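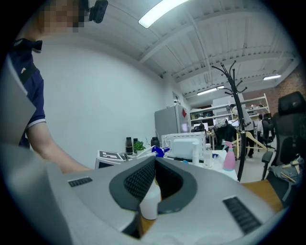 Which of the two finger pads held smooth bottles better, the flat one or the V-shaped one?

The V-shaped pad did, mostly on small and medium bottles, and the gap closed once a bottle was wider than the notch.

Our project compared two sets of pads on the same hand-held gripper. The set we call Lestora is flat silicone. The set we call Resance is a rubber V with a mesh texture on the inside. Hagos Fikre ran most of the sessions and I did the sorting and the plots. We started in April and lost the first week to a loose screw in the trigger.

Over the whole project we recorded 2,178 grasps. After we threw out the ones where the tracking dropped or the operator restarted, 1,385 were left. Each grasp was a pick from the desk, a short carry and a place. We called it a slip if the bottle turned or slid in the pads before it was put down.

Of the 60 slips in the kept data, 41 were with Lestora and 19 with Resance. Both sets got close to the same number of grasps. Most Lestora slips were rotations: the bottle stayed in the gripper but swung around the contact line. With Resance the bottle sat at the bottom of the notch and had less room to turn — except when the operator came in from too high and closed on the cap.

Spray bottles were hard for both. The trigger head moves the weight to one side, and neither pad did much about that. We had planned to report them separately but there were too few to say anything.

The wide-angle camera on the gripper caused one problem we did not expect. With the V pads mounted, part of the lower view is blocked, and a short object can drop out of sight just before contact. Hagos tried tilting the mount forward. It helped with short bottles and made the far end of the desk harder to see, so we put it back.

We did not measure grip force. The sensor board from the Geraghty kit came on a Monday, after the last session, and it is still in its bag. Whoever takes this over should start there, and should also try a shallower notch.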